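Visita a la fábrica de vajilla Smits, en Nurnden

Publicado el 2019-04-04

Desde hace tiempo quería conocer la fábrica Smits, que abre sus puertas al público 2 veces al año, en abril y en December – perdón, en diciembre, todavía mezclo las lenguas cuando escribo. Fui en tren desde Lovdale y después caminé hasta la entrada por la orilla del canal. El tema de la jornada era el color rosa en la vajilla de mesa.
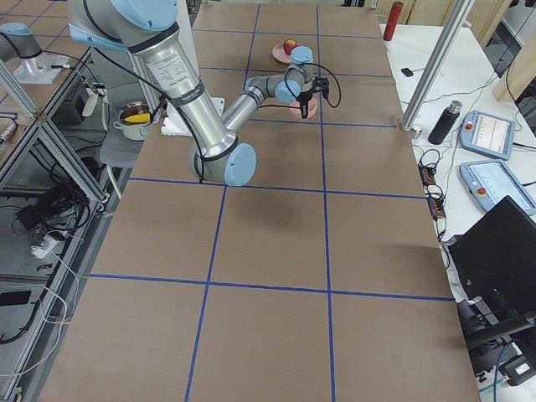
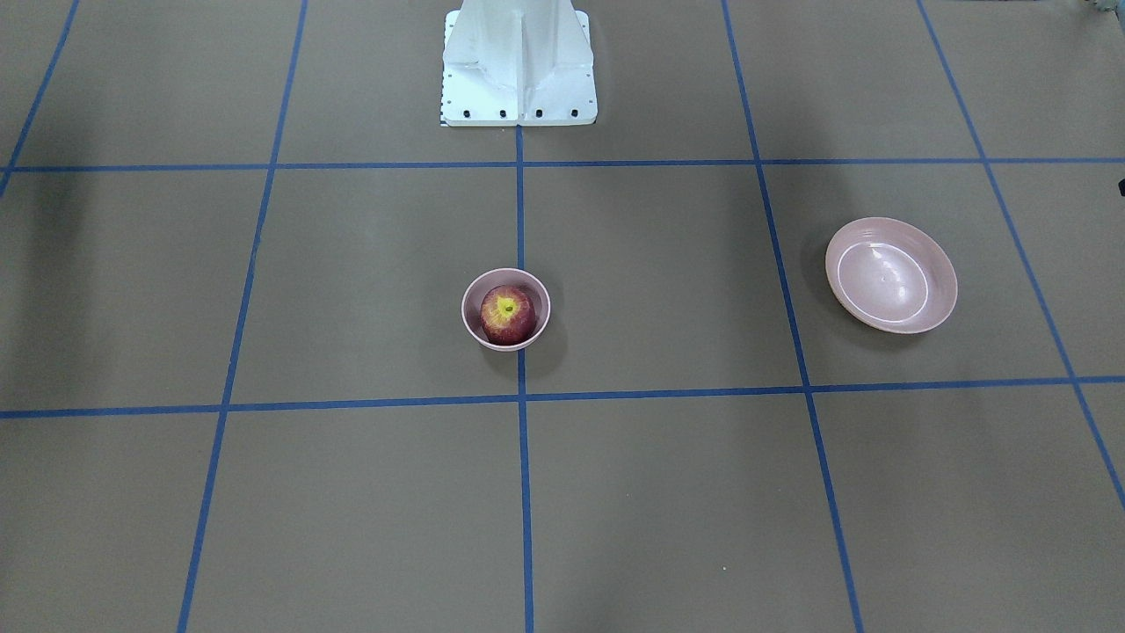

Manzana roja y vajilla rosa, en las dos fotos.

La visita empieza en el almacén de arcillas. El material llega en sacos y se mezcla con agua en unos tanques muy ruidosos, por eso la guía prefirió explicarnos todo antes de entrar. Después pasamos al taller de moldes, que para mí fue la parte más interesante. Se conservan allí 300 moldes antiguos, ordenados en estantes por la forma del borde. Algunos pertenecen a la serie Orkico, que ya no se fabrica y que mi suegra todavía usa los domingos.

El horno grande no se puede ver de cerca. Nos quedamos detrás de una barrera y sentimos el calor igualmente. Cada cocción dura 14 horas y durante ese tiempo la puerta no se abre. Pregunté por el rosa, porque en mi propio horno de aficionado siempre me sale más bien marrón. Me contestaron que el pigmento es delicado y que depende mucho del esmalte que se pone encima. La receta no me la dieron, naturalmente.

Al final hay una tienda con piezas de segunda calidad. Los precios son correctos, pero conviene mirar bien el pie de cada plato, donde a veces falta esmalte. Compré dos tazas y una fuente ovalada que pesa demasiado para llevarla en una mochila.

Informaciones prácticas: la entrada es gratuita y hay que inscribirse antes. El recorrido se hace en grupo y tiene bastantes escaleras. En la fábrica no hay cafetería – yo comí una sopa muy buena frente a la estación de Nurnden, antes de tomar el tren de regreso.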